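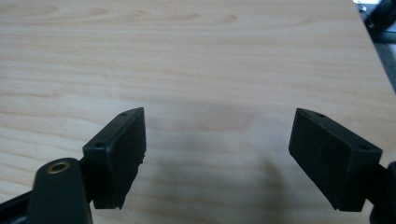
Preguntas frecuentes sobre el alquiler de salas en Skutorov

¿Quién puede alquilar una sala?
Cualquier persona mayor de edad, asociación o empresa. No es necesario vivir en Skutorov. Los menores pueden usar las salas si un adulto firma la solicitud y permanece en el edificio.

¿Cómo se hace la reserva?
Por correo electrónico o en la recepción, de lunes a viernes por la mañana. Pedimos el nombre del responsable, la fecha, las horas y el número previsto de personas. La reserva es válida cuando usted recibe nuestra confirmación escrita. Por teléfono damos solamente información.

¿Cuánto cuesta?
La sala pequeña cuesta 400 coronas por la mañana o por la tarde. La sala Prullness, que es la grande, cuesta 530. Quien alquila por un mes entero paga 3,000 coronas por la sala pequeña, con la calefacción incluida.

¿Hay que dejar un depósito?
Solo para las fiestas familiares y para los actos con comida. El depósito se devuelve en el plazo de una semana, después de la revisión de la sala.

¿Qué muebles tienen las salas?
Mesas y sillas, que se pueden mover con libertad. Les rogamos levantar las mesas entre dos personas y no arrastrarlas. Al final todo debe volver a su lugar, según el plano que está colgado junto a la puerta.
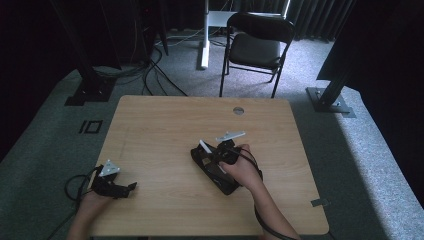
Mesa de madera clara sobre moqueta gris.

¿Se puede comer y beber?
En la sala Prullness, sí. En la sala pequeña se permite agua y café con tapa. Si algo se derrama en la moqueta, avise el mismo día, por favor, así la limpieza es mucho más fácil.

¿Dónde se puede aparcar?
Detrás de la panadería Ševčík hay un aparcamiento gratuito. El autobús 113 para delante de la entrada.

¿Puedo anular la reserva?
Sí, sin gastos hasta cinco días antes. Más tarde cobramos la mitad del precio. En noviembre hay mucha demanda y agradecemos que nos avisen lo antes posible.

¿Con quién hablo si tengo otra pregunta?
Con Zdislava Oravec, oficina de alquileres, casa Grurnley, primer piso. Contesta en español, checo y eslovaco.

Última actualización: 29 de marzo de 2010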